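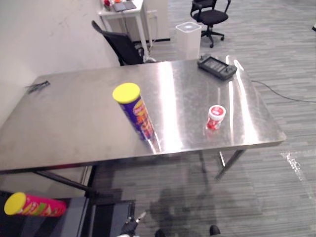 A tall snack canister and a small round jar on a stainless steel table.

A snack canister is a stiff tube used to sell chips, nuts and similar dry foods. Most have a paperboard body with a thin foil lining, a metal base and a plastic lid that can be pressed back on after opening.

Hidosdale Foods began selling crackers in canisters after its packaging designer, Osian Sayce, adapted a tube made for tennis balls. The first version was 8 inches tall and held 40 crackers. 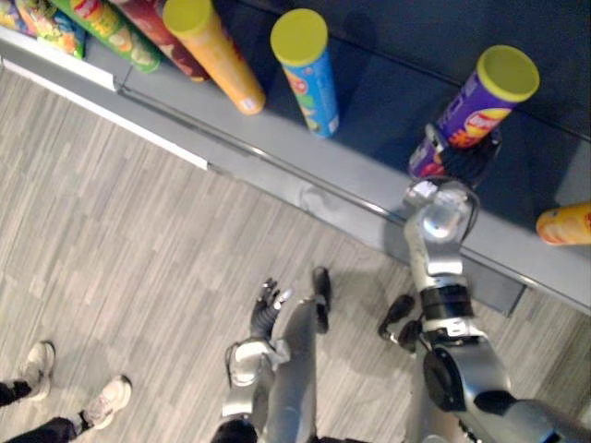

Canisters cost more to make than bags but protect brittle foods better in shipping. They are harder to recycle, as the paper, foil and metal must be separated. Callari, a rival firm, changed to an all-paper base in February and kept the plastic lid.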